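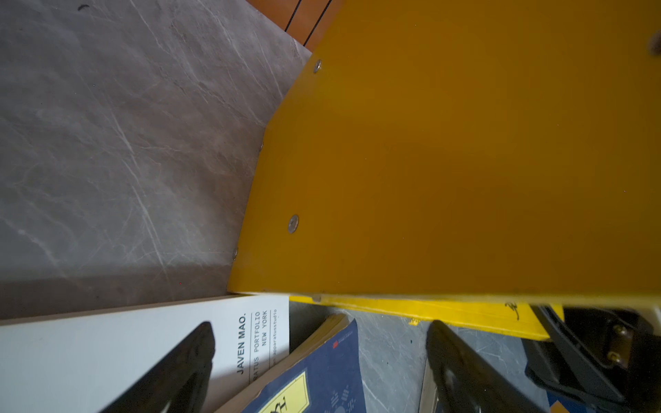
Forum > Furniture & Storage > Shelving

Yellow shelf unit, how do you all sort books with the rounded ends??

marblefoot
ok so finally have the yellow shelves in the study, the ones with the curved ends and the thick slanted dividers. Love the color. Hate loading it. Everything leans. I have a mix of big design books (an Apparatus portfolio, couple of fat catalogs), some thin booklets, and a set of blue Chinese classics that were my aunt's. Right now half of it is in piles on the gray marble because I keep changing my mind.

Do you sort by size or subject? And do you lean with the slant or fight it with bookends. Bought it thru Brollora if that matters, 944 with delivery.

tallstack_6
lean with it. thats the whole point of a slanted side. books rest on the panel, gravity does the work

quietpaste
Disagree. Leaning is murder on hardcovers. Spine twists, the text block sags, give it a couple years and the thing wont close flat. Upright and snug or lay them flat. Big heavy ones ALWAYS flat.

tallstack_6
I have had mine leaning for 9 years. Fine.

quietpaste
paperbacks or hardcovers

tallstack_6
mostly paperbacks ok but still

Endang Goh
I have a similar one from Bovico, not yellow. What worked: heavy flat stuff on the lowest board, mid size upright against the divider, then one or two nice covers facing out at the back of a compartment. Put the face-out ones in FIRST. I did it last and had to unload the lot.

Also check your screws before you load it. Mine had them set right into the boards, and two were barely finger tight from the shop.

marblefoot
screws are a good shout, will go round with a screwdriver tonight. Face out is tempting, the blue covers are too pretty for spine only. There's one with faint line drawings of buildings I already stood up against the back, and the I Ching with the yellow label matches the shelf like it was planned.
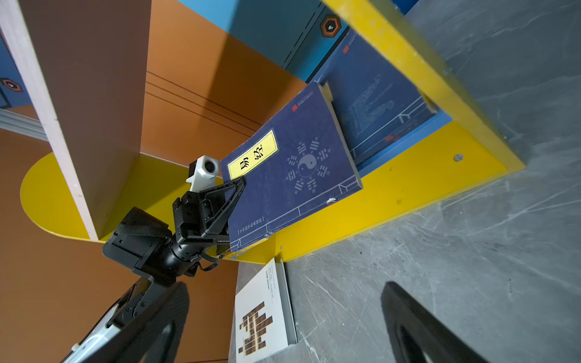 My problem is the I Ching wants to be in the same compartment and then it covers the drawings one. Do I stagger them, or give each its own spot? Dont really have the spots.

pagecount
stagger. front one low and off to the side, tilted a bit so you get a corner of the back one. Looks casual

quietpaste
Or stop treating books like plates. They're for reading, if you need the back one you have to move the front one every single time.

pagecount
its two books

quietpaste
It's two books now.

Endang Goh
Little acrylic easel for the front one so it isnt sliding on the board. Ekham sells a pack of 6, clear, you barely notice them. Wouldn't rely on friction on a smooth shelf.

tallstack_6
easels are what museums gift shops do. just lean it

marblefoot
lol ok. Easel maybe. What about the white scuff on the I Ching cover, near the corner? Can I do anything there or leave it

quietpaste
Leave it. Please do not put marker on it.

pagecount
I've used a tiny bit of matching colored pencil on cloth covers. depends what the cover is. test inside first

quietpaste
On an aunt's book? Leave it.

marblefoot
leaving it. She'd have said the same

yimerfan
jumping in, anyone know if these units can take a full load of art books on the upper boards? Got the Yimer one, the manual only says "normal use". I have 156 books to fit and most of them weigh a ton

Endang Goh
Start low, go up, look for sag after a week. And ask Yimer for the number per board, they should have it even if it isnt in the manual.

marblefoot
update: screws done, one was loose. Catalogs flat on the bottom, white Apparatus book on top of them. Blue ones staggered for now. Ordered the easels. Booklets still homeless, if anyone has ideas for thin stuff that flops over, go ahead

tallstack_6
lean them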